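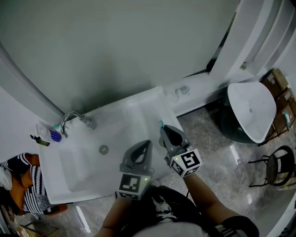
Grants / Progress Reports

Home About Programs Reports Contact

Boyer Household Tap Water Project
Interim report to the Rerkonley Fund
Prepared by Biljana Halilović, project manager

This report covers the period from the start of sampling through the end of October. It follows the headings in the grant agreement. Spending is reported separately on the fund's own form.

Work completed

The project offers free lead testing to households in the older part of Boyer, where many of the service lines were laid before good records were kept. We mailed an offer letter to 1030 addresses. Residents who replied got a kit with two bottles, a form and a prepaid return label. By the end of the period 723 kits had come back with both bottles filled and a form we could read. We also received kits with one bottle missing or no form. Those households have been sent a second kit and will be counted in the final report if they return it.

Samples are taken at the kitchen sink, cold tap only, first thing in the morning before any water has been used in the house. The first bottle is filled as soon as the tap is opened. The second is filled after the water has run for five minutes. Comparing the two helps us tell whether lead is more likely to be coming from the faucet and indoor plumbing or from the line in the street. The faucet strainer stays on for both bottles. Our first instruction sheet did not say this clearly and we had a lot of phone calls on that point, so the sheet was rewritten and reprinted in the second month.

Laboratory

All bottles go to Worano, which was chosen after we asked three labs for prices. The agreed turnaround is 10 working days. Worano met this for the early batches but fell behind in September when one of their instruments was out for repair. The longest wait was 14 working days. They told us ahead of time and we passed the news on to the households affected. Turnaround was back to normal by the end of the period.

Results letters

Each household gets a letter with both readings and a page explaining what they mean. Where either reading is above the action level, we call the household before the letter goes out. Živko Yordanov makes these calls. He has found that people mostly ask the same things: whether they can bathe in the water, whether boiling helps, and who pays if the line has to be replaced. We added the first two to the letter. The third we can't answer yet – the town has not decided how it will share the cost with owners.

Filter pitchers are given to any household above the action level, along with one spare cartridge. Pitchers are picked up at our office or delivered if the resident can't travel. Stock was enough for the period. We expect to reorder in the winter.

Data

Results are entered in Zollero, the records system we moved to at the start of the grant. The move took longer than planned. Addresses from the town's list and addresses from our own forms were often written differently, and apartments in the same building were being merged into one record. Živko went through the merged records by hand and separated them. Apartment numbers are now a required field.

We have agreed with the water department that they will get results by block only. Names and street numbers stay with us unless the resident signs a release.

Problems and changes

Renters were slower to reply than owners. Several said they thought they needed their landlord's permission to take a sample. They do not, and the new offer letter says so in its first paragraph. Replies from rental addresses picked up after that, though they are still behind.

We had planned two evening drop-in sessions at the library. One was held and was poorly attended. The second was replaced with a table at the fall street fair, where residents could pick up a kit without filling in anything in advance. We would like to do the same in the spring, and ask the fund to approve moving the remaining room rental money to printing and table fees.

Return labels were also a problem for a few weeks. The first print run had an old office suite number on it. As far as we know, all of those kits reached us, but some came late and had to be resampled.

Next period

We will send a reminder to addresses that have not replied, finish the second kits, and start repeat testing at homes that were above the action level. Biljana will meet with the water department to go over the block results and find out when a decision on cost sharing is expected. A Spanish version of the results letter is being checked now and should be in use before the reminders are mailed.

Questions about this report can be sent to Biljana Halilović at the project office.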